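Merkham posts setup and care notes for two-arm bench cell

2 Nov 2019 - Merkham today put out its setup and care notes for the Hanider bench cell, free to all owners. Covers rail bolts, wrist cameras, finger pads.
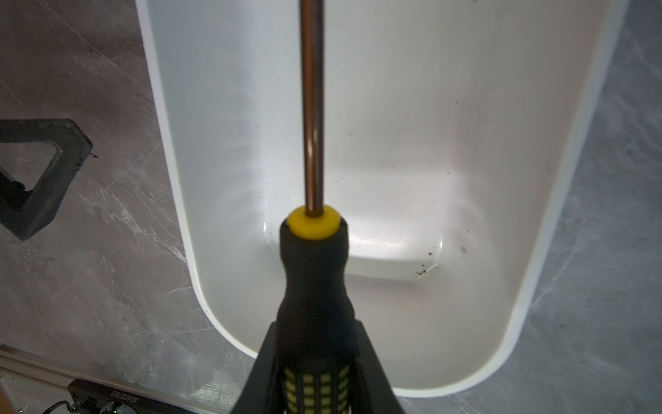

Pads get checked every 100 cycles and swaped at 687, sooner if they shine. Wipe with a dry cloth, no solvent.

Re-zero both arms after any work on the base plates - one at a time, grippers open. Takes roughly 139 seconds an arm. 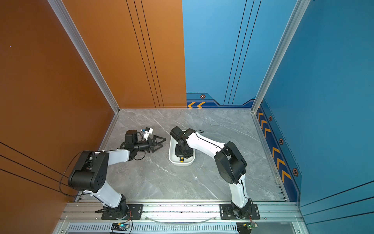 Two-arm cell with the right gripper over the tray.

Notes were tested at Idard, on 98 restarts. Cable slack at the elbow was teh most common fix.
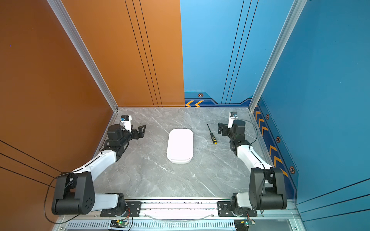 Availability

Download now from Merkham. Print copies in March.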